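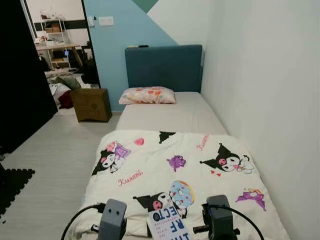

Livro de capa branca pousado sobre a cama, num quarto de solteiro

Residência de estudantes de Kiscombe abre 400 quartos em julho

2023-02-12

Abertas as inscrições para a nova residência de Kiscombe. São 400 quartos individuais, todos mobilados, cama de solteiro incluida. Entrada a partir de julho. A obra ficou a cargo da Lebrun, que entrega os dois primeiros blocos antes do verão e o resto logo a seguir.

Procura alta. Até ontem à noite tinham chegado 2.340 pedidos, quase todos de alunos do primeiro ano. A lista fecha quando bater nos 4.000, avisa Rosine Besnard, responsável pelo alojamento.
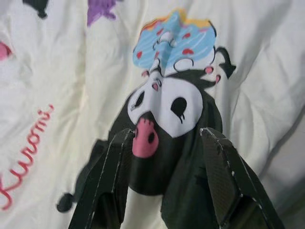 "Não vai dar para todos, é fazer as contas", disse Besnard à saída da reunião com as associações de estudantes. Prioridade a bolseiros e a quem vive longe. Sorteio para os restantes, com resultados publicados na página da residência.

Preços ainda por fechar. As associações pedem um teto igual ao da residência antiga, a Pritska, que continua a funcionar mas com um piso em obras. A gestora Bumer, que fica com a limpeza e a lavandaria, não quis comentar valores.
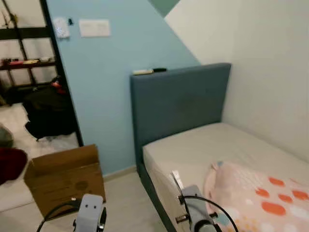 Roupa de cama fica por conta do aluno. Visitas até à meia-noite, cozinha partilhada por piso, bicicletas só no pátio. Contratos de um ano, renováveis por mais 4 no máximo, desde que o aluno passe às cadeiras.

Falta saber do autocarro. A linha atual pára a dois quarteirões e não circula à noite, a câmara diz que está a estudar o prolongamento mas nao avança data. Nova reunião marcada para depois das ferias da Páscoa.

Candidaturas só online. Quem já pediu quarto na Pritska tem de preencher o formulário outra vez.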